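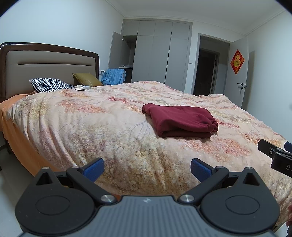 Slide 1. A bed, a comforter, one folded dark red cloth.

Talks > Summer series > Can it make the bed yet?

Speaker notes, by the Zitton home chores desk
July

Good evening, and thank you all for coming out. Let the latecomers find a seat before starting.

Leave the first slide up for a good while. Ask the room how long this bedroom would take them to put straight, and let people call out answers. Someone will say two minutes, and someone else will say it looks fine already (there is always one, and I'm usually on their side).

Then go through what the work really consists of. The dark red cloth has been folded, and folding is the chore everybody asks me about, so say something kind about folding. But then point to the white cable lying coiled by the houndstooth pillow. Would you move it before you straightened the comforter? Of course you would, and you wouldn't even notice yourself deciding. A machine has to be taught that a cable is a thing you pick up first, and that a pillow is a thing you can just shove.

Ask about the light blue cloth over by the wardrobe. I've looked at it many times and I still couldn't tell you whether it's a garment or some kind of cover. Does it get hung up, or washed, or left alone? Pause here, people like to argue about it.

Next, the Tellusel trial. We gave it 107 bedrooms and asked for one job only: pull the comforter level and put the pillows back at the head. It did very nicely on plain bedding. On floral prints it slowed down a good deal, and our best guess is that it was hunting for edges among the flowers – the team is still chewing on that one. Mention that an orange sheet hanging down at the side, like the one on the slide, was left hanging nearly every time. Nobody had told it that sheets get tucked in.

Shop floor comparison, keep it short. Over at Zametti they pack the same 4 parts into the same tray all day long, and the machine there is a joy to watch. My mother's bedroom has never once been the same tray twice.

Dufour section: skip if it's past eight. If there's time, tell the story of the fitted sheet and the 2 engineers.

So, are we there yet? For one chore in a tidy room, I'd say nearly. For a whole bedroom on an ordinary morning I'd say no, and I would be glad to come back next summer and be told I was wrong – bring photos of your own beds, please!

Questions. Repeat each one into the microphone for the folks at the back.

© Zitton Talks | Contact the events desk, room 2604 | Back to top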